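About Hundudside

Hundudside is a small company that reads other people's health claims and checks whether the source says what the claim says it does. We work mostly for regional newspapers, patient newsletters and the occasional publisher who has been burned before. We are paid by the article, we don't take money from anyone who makes or sells the thing being written about, and we turn down work when we can't tell who is paying for it.

We started after one of our founders spent a winter trying to trace a single sentence. It said that a certain kind of tea "has been shown to improve recovery." The sentence appeared on 40 websites, in two books and on the back of a box. Most of the websites pointed to each other. The books pointed to a magazine. The magazine pointed to a press release, and the press release described a study that had never measured recovery at all. It had asked people whether they felt rested.

That is most of our work, still. People imagine fraud, and we do come across it, but the ordinary problem is a careful "may" that turned into a "does" somewhere between the third retelling and the fourth. We keep our notes on these in a file we call Jirkano, after the street our first office was on. It holds more than 800 entries. We've been asked to publish it as a list of bad science, and we've said no, as a good share of the studies in it are fine. What was written about them wasn't.

What we do

A client sends a draft. Two of our readers go through it separately and mark every statement that a reader might act on. Then we go and get the source. If there isn't one, we say so. If the source is behind a paywall, we pay, and we add the fee to the bill. A summary won't do, and neither will the first page.

Our report comes back with 3 marks only: supported, overstated, not found. Clients have asked for a score out of 100. We tried it for one spring and dropped it. Editors looked at the number and didn't read the notes, and a draft with one dangerous error in it could still get a very nice number.

We don't give medical advice. We don't tell a newspaper what to think about a treatment either. A "supported" from us means the source says what you say it says. The source may still be wrong, and we would ask you to keep that in mind before putting our name next to a headline.

What we are wary of

Relative figures with no starting point. "Cuts the risk by 50 percent" means very little until we know what the risk was.

The word "breakthrough." In our experience it comes from the press office.

Before-and-after stories. They may be completely true and still tell you nothing about the next person.

Articles on new ways of doing surgery, which tend to compare the newest method in the best hospital with the old method anywhere else. 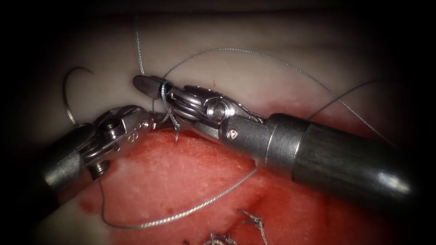 Experts who are quoted outside their field. A heart specialist's view on vitamins for hair is the view of an intelligent person who has read some things.

Ourselves. Readers who spend all day finding mistakes begin to see them everywhere, and we have marked things "overstated" that were perfectly reasonable. When a writer disputes a mark, a third reader who hasn't seen the first report takes it from scratch. The writer wins more often than we'd like.

Who we work with

Our longest-running client is the Engebretsen group of local papers, which sends us its weekly health page. For two years we also checked the Flustia patient newsletter, until it changed owners and the new ones wanted our reports kept shorter and friendlier. We parted on decent terms.

We don't have a badge for clients to put on their websites. A badge would say that a page was checked, and it would go on saying so after the page had been edited.

Working here

We hire readers with all sorts of backgrounds: nurses, librarians, a former tax inspector. There is a paid test, which takes an afternoon. It has errors in it, and it also has long stretches with none, and we pay close attention to what people do with those. New openings are usually posted in April.

If you have found a mistake in something we checked, please write to us with the page and the sentence. Corrections are listed on our site with the original wording left in place.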